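From the Orchard Gate: storing your apples through the winter

Well, the last of the ladders is back in the shed at Bailly, and what a season it has been! Thank you to everyone who came along to the picking afternoons and went home with more bags than they had arms for. The question we have been asked more than any other since then (at the gate, in the post office, once halfway through a dental appointment) is how to keep all that fruit going until spring, so this month's piece is given over to it.

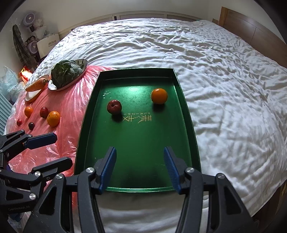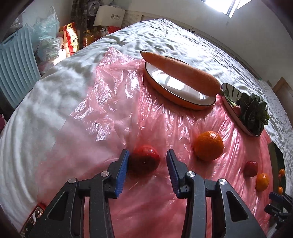
Does it matter if stored apples touch one another?

It does, a little. When one apple starts to rot, the rot passes most easily to whatever is pressed up against it, so a bit of space between them will save you a good deal of grief. If you haven't the room to spread them out, wrap each one in a half sheet of newspaper and twist the ends, and then you can pack them fairly close.

The first thing to settle is which apples are worth the bother. Early varieties are for eating straight away, and no amount of kindness will carry a soft August apple through to Christmas. The late ones are another matter. Anything you picked in October that still felt hard and rather sharp will probably improve with keeping, and some of the old russets are hardly worth biting into before the new year. Go through them one by one and take out any with a bruise, a split or a missing stalk. Those are your crumbles and your chutney, and very nice too.

Next comes the place. A cool, dark, slightly damp spot is what you are after, and an unheated garage or a north-facing pantry does very well, as long as the frost can't get in and the mice can't either. A loft is usually too dry and goes up and down in temperature like a yo-yo. Keep them well away from onions and from your potatoes, which will make the apples taste of cellar, and away from paint and paraffin if you are using the shed.

Look them over every 14 days or so through the winter. It is a pleasant enough job on a wet afternoon with the radio on, and your nose will generally tell you there is a bad one before you find it. Keep the varieties apart if you can, with a label on each box, as they ripen at different speeds and the quick ones will hurry the slow ones along.

A word about the juice. We pressed the windfalls again at the Steken barn, and the bottles are now on sale at the Ralladow farm shop, near the till. They will keep for months unopened, but once you have broken the seal please put them in the fridge and drink them up within the week. Empties can go back in the crate by the door, rinsed if you would be so kind.

Wassailing will be in January as usual, in the lower orchard, starting at 2 in the afternoon so that the little ones can be home before dark. Bring a saucepan to bang and a mug to drink from. Wellingtons are a must, as the bottom gate at this time of year is nothing but mud.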